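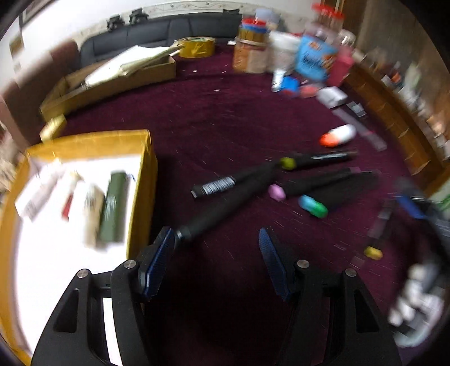 Why do we sort things on the carpet?

When many small things lie on the floor, it is hard to know where to begin. A carpet is a good place for sorting. It is soft, and round things do not roll so far on it as on a hard floor.

First, put the long things together. Rods and sticks like to lie side by side, all in the same direction.

Next, look at the colours. A pink end or a yellow end is easy to find again, also when the rod itself is black.

Then take a shallow box. Its sides are low, so you can see everything inside without digging.

Try it at home! Choose 32 small things and make five groups. Which group is the biggest?

Text: Ebony Rutherford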